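My water bottle gets its own evening

I used to be a rinse-and-go person. A quick swirl under the tap, cap back on, into the bag. Then in July I lent my bottle to Annatjie on a hike and she took one sniff and handed it straight back! Fair enough. That smell had been building for months and I'd stopped noticing it.

So now Thursday is bottle night, and I've come to love it way more than a grown adult should. Everything comes apart, lid and seal and all. The seal is the sneaky part - you have to pry it out with something blunt (I use the handle of a teaspoon) and the gunk that hides behind it is unbelievable. Baking soda and warm water for the inside, a good long soak, then a skinny brush all the way down. Bayu swears by rice and vinegar shaken up together, and I'll give it a go next week and report back.

The lid soaks in a mug by itself. I lost a seal down the drain once and spent a whole Saturday trying to find a replacement that fit, so nothing small goes anywhere near the sink anymore.

Tall skinny things are a pain to wash in a kitchen sink full of plates, and ours is always full of plates. The little bathroom basin is so much better for it. I love this basin anyway, with its thick rounded rim and all that gray tile around it, and the spout comes out of the wall so there's nothing sticking up to knock into. Anything long and shiny like this metallic purple tube fits nicely over the bowl if you hold it at a bit of a slant, one hand at each end, and the bracelet can stay on as far as I'm concerned - mine has survived worse.

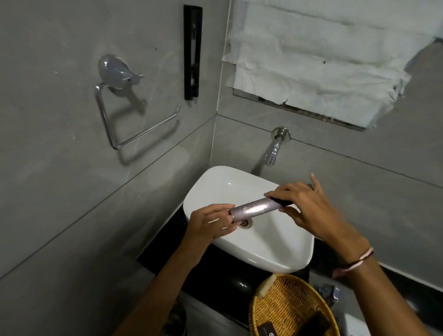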